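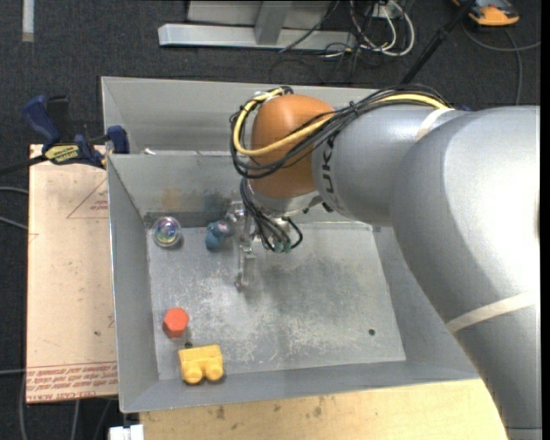
## Learning to pick by being shown

The first thing a new operator at Pluvard learns is to slow down. The arm will follow the hand controller as fast as a person can move, and most people start off too quickly, overshoot the toy they want and knock it into a corner.

Corners are where the work gets hard. A ball that has rolled up against a sloping metal wall leaves little room for a gripper finger, and the operator has to decide whether to go in from above or nudge it out first. Both are allowed. The company, which builds sorting equipment for warehouses, wants its software to see how people deal with awkward cases as well as easy ones.

The project is called Judix. It began in September with a target of 500 demonstrations, each a single object picked from one bin and put down in another. Operators work from a desk in the next room and watch on a pair of screens. A session lasts 61 minutes, a figure left over from an early timer setting that was never changed.

Toys are used for the practical reason that they come in odd shapes and cost very little. Rounded ones slip. Flat-topped blocks are easier, unless they lie close to a wall.

Failed attempts are kept — the team at Chambi, which trains the software, asked for them — but they are labelled separately. After the first 500 were in, the arm was left to try the task alone. It managed some 11 picks before it stopped with a finger pressed against the side of the bin, and an operator had to take over and back it out. That recovery was added to the set too.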